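How to Keep a Daily Weather Log at Home

A weather log is a written record of conditions at one place, taken the same way each day. You need a notebook, a thermometer, a rain gauge and a few minutes. A barometer is useful but you can add one later.

I have kept mine in Temurville for 11 years. The method below is the one I settled on after a couple of false starts, and it works with cheap equipment.

What you need

- A bound notebook with ruled pages. Loose sheets get lost.
- A thermometer that records the high and low. Digital or the old U-shaped kind, either is fine.
- A straight-sided rain gauge marked in hundredths of an inch.
- A pencil. Ink runs when the page gets damp.

Step 1: Place the thermometer

Put it in the shade, five feet above the ground, over grass if you have any. Keep it away from walls, dryer vents and paved driveways, all of which hold or give off heat. If the only spot you have is a fence post, use the north side and put a small roof over it. A louvered box is better. Joris Claeys built his from an old shutter and painted it white, and his summer highs dropped to match the rest of ours.

Step 2: Place the rain gauge

The gauge needs open sky. A good rule is to set it twice as far from any tree or building as that object is tall. Mount it on a post with the rim a few inches above the post top, and bevel the top of the post away from the gauge so drops don't splash in. Check that it's level.

Step 3: Pick a time and stick to it

Most people read at 7 a.m. Any hour will do as long as it stays the same. When the clocks change, decide whether you will follow them or stay on standard time, and write that decision inside the front cover. I stay on standard time.

Step 4: Rule your columns

Turn the notebook sideways and rule columns for date, high, low, current temperature, rain, wind, cloud cover and remarks. Leave remarks as wide as you can. Rule a whole month at once.

Step 5: Estimate cloud cover

Cloud cover is recorded in eighths, called oktas. A clear sky is 0 and a fully covered one is 8. Stand where you can see the most sky and picture all the cloud pushed together to one side, then judge how much would be covered. Any blue at all, even a small gap, means you can't write 8. A thin or bright place in the cloud still counts as covered.

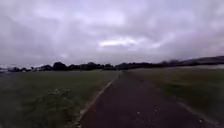 Full gray overcast with a brighter band and no blue showing. Cloud cover: 8.

If you can't see the sky at all because of fog, write 9. Don't leave the space blank, or you won't know later whether you forgot.

You don't have to name the cloud types in your first year. When you do start, learn to tell flat layers from heaped clouds and add the rest as you go.

Step 6: Read the rain

Bring your eye level with the water and read the bottom of the curve. Write the figure down before you empty the gauge. If there is a trace too small to measure, write T. In December, or whenever a freeze is likely, take out the inner tube and let the outer cylinder catch snow. Melt it indoors and measure the water.

Step 7: Add remarks

First frost, thunder, hail, smoke, when the wind shifted. Keep it short. Els Van der Linden puts down when her peas come up, and those notes are the ones she looks back at most.

Missed days

You will miss some. Write M in every column and go on. Don't fill the gap from a forecast or an airport report – it isn't your reading. A rain gauge left for 3 days gets one total on the day you read it, with a bracket drawn back over the days it covers.

At the end of the month

Add up the rain, average the highs and lows, and copy the results to a summary page at the back. Take a phone picture of each finished page and store it somewhere other than the phone. Then rule the next month.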